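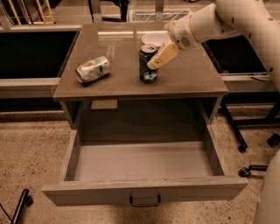 How to Sort Cans for the Odthorpe Drop-Off

The Odthorpe site takes drink cans by the bag. A bag holds over 100 cans, so most homes fill one every few weeks.

Step 1. Empty each can and rinse it with a little cold water. Leave it upside down on a rack for 14 minutes.

Step 2. Check the metal with a magnet. Aluminum won't stick. Steel food tins will - those go in the Jaltport bin by the gate.

Step 3. Crush the cans if you are short of space. Dented ones are accepted at the same rate as whole ones. Leave the tabs on.

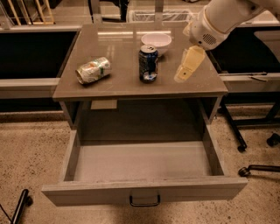

Step 4. Tie the bag with 2 knots and write your street on the tag. Bags without a tag are turned away.

Step 5. Bring the bag to the Wirden Road entrance before noon.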